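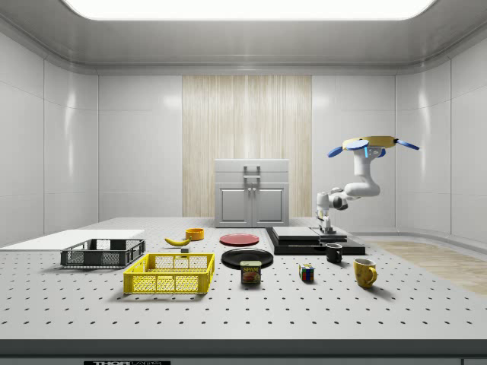 Ticket: label printer skips every second label after roll change
Product: Moradi desktop label printer
Site: Tanmont, shipping desk
Opened by: Deirdre Duggan
Assigned to: Gervasio Ocampo
Status: Resolved

Reported 9:40 am
Printer feeds one blank label after each printed one. Started when the old roll ran out and a Starkent roll went in. Error light stays off. Power cycled 3 times, no change.

Ocampo, 10:15 am
Please print the settings page and send me the media type and gap value.

Duggan, 10:32 am
Media type: continuous. Gap: 0. The label on the box says die-cut, gap 3 mm, 50 mm wide.

Ocampo, 10:50 am
Media type is wrong for that stock. Set it to "gap", enter 3 mm, then hold Feed until the light blinks twice. The printer will run out a few labels while it calibrates - let it finish.

Duggan, 11:20 am
Done. Printed 14 labels, no blanks. Text now sits 6 mm too low.
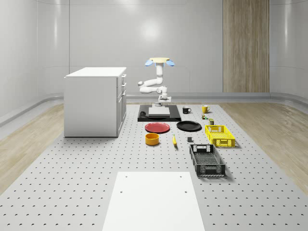 Test label artwork: black mug and yellow mug, right of the black plate.

Ocampo, 11:45 am
Artwork is fine. The Masau template still carries a top offset from the old stock. Set it to 0 and save as default.

Duggan, 1:05 pm
Offset cleared, text lines up. OK to close.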